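**Ticket 3689 – Surname index drops variant spellings after merge**

Opened: November 7, 2021
Reporter: Arsen Marchuk
Component: Stendari (family tree database), index builder
Priority: normal
Status: closed, one item carried over

**Summary**

After the Wosier branch file was merged into the main tree, searches for the surname Stetsiuk return only the people entered under that exact spelling. Records entered as Steciuk, Stecuk and Stetsuk are still in the database and can be opened by ID, but they no longer appear in the index or in the printed descendant report.

**Steps to reproduce**

1. Open the main tree and go to Index > Surnames.
2. Search for "Stetsiuk" with "Include variants" ticked.
3. Compare the result with the same search in the backup taken before the merge.

Expected: 513 people. Found: 400.

**Log**

*Entry 1.* Checked that no people were deleted. The total in the merged tree matches the sum of the two source files less the confirmed duplicates. All missing entries open normally from the parent or spouse link. The fault is in the index and the records themselves are sound.

*Entry 2.* Rebuilt the index from the Tools menu. No change. Rebuilt again with the cache folder emptied first. No change.

*Entry 3.* Looked at the variant table. Before the merge, Stetsiuk had four linked forms. After the merge it has one, the form used in the Wosier file. The import has overwritten the row instead of adding to it. The option "Keep existing surname groups" was unticked in the import dialogue. It is unticked by default.

*Entry 4.* Restored the variant row by hand and rebuilt. The search now returns 511. Two people still missing, both baptised at Orkov.

*Entry 5.* Both Orkov records hold the surname in Cyrillic with the Latin form in the "also known as" field. The index reads the main name field only. In the older backup, these two had been given a Latin main name, so the merge has swapped the fields round. The Wosier file gives the Cyrillic form as the primary name throughout, and the duplicate matcher took the incoming value as the preferred one.

*Entry 6.* Swapped the names back on both records. The search returns 513. Descendant report printed to file and compared with the old one. Same people, same order, apart from one family on the maternal side (see entry 7).

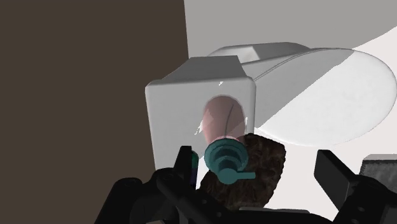

Vol. 4, No. 2, p. 100

*Entry 7.* The family in question is that of the younger brother, who married twice. The report used to list the children of the first wife under her and those of the second wife under the second. After the merge all the children are listed under the second wife. The family records are correct on screen: each child is linked to the right mother. The report groups by marriage date, and the first marriage has lost its date.

*Entry 8.* Traced the lost date. The main tree had "before December 1871", taken from the baptism entry of the eldest child. The Wosier file had the marriage with an empty date and a source note. The matcher treats an empty date with a source as better evidence than a date without one, so the blank was kept. The original value is preserved in the merge history, under Changes > Fields.

*Entry 9.* Put the date back and attached the baptism entry as its source, so that a later merge will not drop it again. Reprinted the report. The children are now divided correctly between the two mothers.

*Entry 10.* Asked the reporter to check the spouse's line as well, as she came in with the same file. Reply from A. Marchuk, copied here:

> Checked back to her grandparents. Her father is fine. Her grandmother's maiden name now shows as Wosier, and the register has it as Wosjer. I would like the register spelling kept as the main form, with the later one as a variant. Birthplaces are fine except that Orkov appears twice in the place list, once with the district and once without. The second one has no people attached, so I think it can go.

*Entry 11.* Maiden name corrected and the later form added to the variant table. Index rebuilt. Both spellings now bring up the same person. The duplicate Orkov entry had no people attached but did have one event, an undated burial. Moved the event to the full place name and then deleted the spare entry.

**Cause**

Three separate import defaults, all acting on the same file:

- Surname groups are replaced unless "Keep existing surname groups" is ticked.
- The incoming main name is preferred when both records have a main name.
- A sourced blank is kept over an unsourced date.

**Fix applied**

Variant row restored, two main names swapped, one marriage date restored with a source, one maiden name corrected, one duplicate place removed. No records were added or deleted.

**Workaround for other users**

Before merging a branch file, export the variant table to a text file (Tools > Export > Surname groups). In the import dialogue, tick "Keep existing surname groups" and set "Preferred name" to "Existing". There is no setting for the date rule. Run the merge preview and sort it by "Field cleared" – any date that will be lost is listed there and can be unticked one line at a time.

If the merge has already been run, do not restore the whole backup unless nothing has been entered since. The variant table can be restored by itself from the backup with Import > Surname groups only.

**Carried over**

The index should read the "also known as" field when the main name is in another script. Raised as a separate request. Until it is dealt with, people entered in Cyrillic need a Latin main name, or they will be missing from both the search and the printed index.

**Closing note**

Reporter confirms that the search, the descendant report and the place list are correct. Backup taken after the fix and labelled "Stetsiuk merged, checked". Ticket closed.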